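Notebook, January, 7.40 in the morning, second coffee

Right, bathroom day again. I said last month that I'd stop promising people a laundry robot and start writing down what the thing can really manage, so this is me doing that (badly, with toast crumbs in the spine of the book).

The job is the Osia list, item 7: towels out of the basket. Any half-awake teenager can do it, or could if you shouted up the stairs long enough. I picked it over the Heston shelf job for exactly that reason. Shelves have straight edges and boxes have corners, and we've been living off straight edges for far too long. A towel has no shape at all until you pick it up, and then it has a different one.

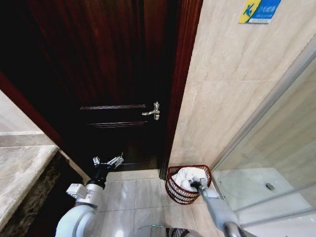

I keep going back and forth on where to aim. The old planner goes for the highest bump in the heap, which sounds sensible, but in a heap of towels the highest bump might belong to any of them. You can end up with two coming up together. My feeling is we want to go in from the side, pinch less, lift a few centimetres and then have a look before committing. A person does all that by feel, without breaking off a conversation about the football.

The Aguiar people swear by a bigger pinch and more force. I'm not keen! More force is lovely until you meet a seam, or somebody's good hand towel with the loops you can catch a nail in. I've asked them for their settings anyway.

Then there's the view from the wrist, which I've been rude about for months and am slowly coming round to. From up at the head, white on white is just a blob to me. Down at the fingers you get folds and shadows, and you can tell a decent bite from a bit of fluff. 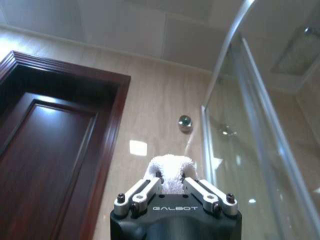 Wrist view: towel in the fingers, bathroom wall and shower glass behind.

Training set stands at 3,917 clips as of last night. I'd have called it finished at 3,000 and been wrong, as the last batch has all the awkward heaps in it. Still nowhere near enough bathrooms, mind you. Shiny tiles and shower glass need a section to themselves, and I'd like some dull old carpeted bathrooms in there too if anyone's gran still has one.

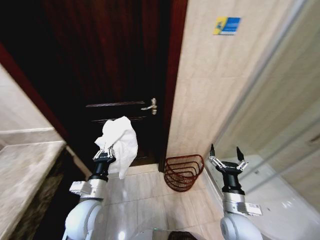 So, can it do the chores yet? My mum asked me on the phone and I said "some of one of them", and I'll stand by that. Picking up a soft thing, I'd put money on. Folding it, putting it in the right cupboard, noticing that it smells and ought to go back in the wash: no, no, and goodness no. And the question of what to do with the second hand is wide open. I'd love to see the two arms share a towel, one holding and one finding the corner, but the Alolar code treats them like two strangers at a bus stop and that's a proper rewrite.

To do before the next session:
- try the side approach, slow, lift and look
- turn the pinch down by 2 and leave it there for a whole morning, no fiddling
- chase Aguiar for those settings
- label the awkward heaps properly (me, sorry, I've been putting it off)
- buy more white towels, and some stripy ones for comparison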